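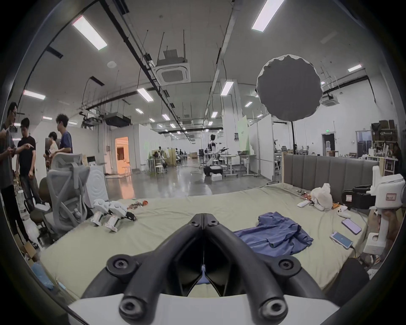 A large bed with a sage-green sheet and a grey channel-stitched headboard, with assorted items on it.

Bed Sorting FAQ: Using the Mattress as a Work Table

By the Arnmont Home Desk
26/03/2023

Print this page | E-mail this page

Most small apartments have one large flat surface, and it is the bed. Readers who unpack, sort and charge their things there have sent us a lot of questions. We have grouped the common ones.

Should I strip the bed first?

Take off the comforter and the pillows. Leave the fitted sheet on. A plain, pale sheet makes dark screws and bits of wire easy to find, and it can go in the wash afterward. If you are sorting anything with grease on it, put an old flat sheet over the top.

The sheet keeps wrinkling. Does it matter?

For clothes and bags, no. For small parts, yes. They roll into the folds and stay there until you lie on them. Pull the sheet tight at the corners before you start, or put a baking tray down and keep the small stuff on that.

Where should each kind of thing go?

Put large items at the edges and small ones toward the middle, where they are less likely to end up on the floor. Keep loose wires and metal bits together near the headboard end, away from where you sit. Leave one side of the bed clear enough to put a knee on. You will need to reach across sooner or later.

Can I charge my phone on the bed while I work?

We would move it. Bedding holds heat, and a phone that is charging needs air around it. Set it on a nightstand or a hard tray, and run the cable along the edge of the bed so you don't kneel on the plug. Never charge a phone under a pillow or under a pile of clothes.

What about loose batteries?

Keep them off the bed. Put them in a box with a lid, with the ends taped, and keep them away from loose metal pieces.

Is a plastic bag all right for storage?

It is fine for carrying things from one room to another. For longer storage it is a poor choice — you can't see what is at the bottom, and anything with a sharp corner goes through the side. We use the shallow Huken trays, which stack 4 high under a standard frame. A shoebox works too.

How do I keep small remotes and controllers from getting lost?

Give them one container and put them in it before you sort anything else. White ones are easy to miss next to a white bag or in a pile of packing material. A strip of colored tape on the back helps. So does a paper label, and handwriting is good enough.

There is always a shirt or a towel left in the middle. What do I do with it?

Shake it out over the bed, check it for small parts, and put it in the laundry. Crumpled cloth is the first place to look when a screw goes missing.

Will heavy items damage the mattress?

A few hours will not hurt it. Don't leave anything tall and heavy standing on the bed overnight, and don't stand it close to the edge, where the mattress gives. The Amance foam mattress we tested recovered from a 19-pound toolbox in 2 hours. Older spring mattresses may take longer.

How do I clean dust out of an upholstered headboard?

Use the brush attachment on the vacuum and work from top to bottom. With vertical channels, follow each seam with the crevice tool — crumbs and lint collect there. Wipe marks with a damp cloth and let the fabric dry before pushing the bed back against the wall.

How long should a session take?

Three hours is plenty. After that, box up what is left, sorted or not, so you can sleep in the bed.

Do you have a list of storage boxes that fit under a bed?

The Dhanial and Huken boxes we measured will be added in April.

Last updated: 26/03/2023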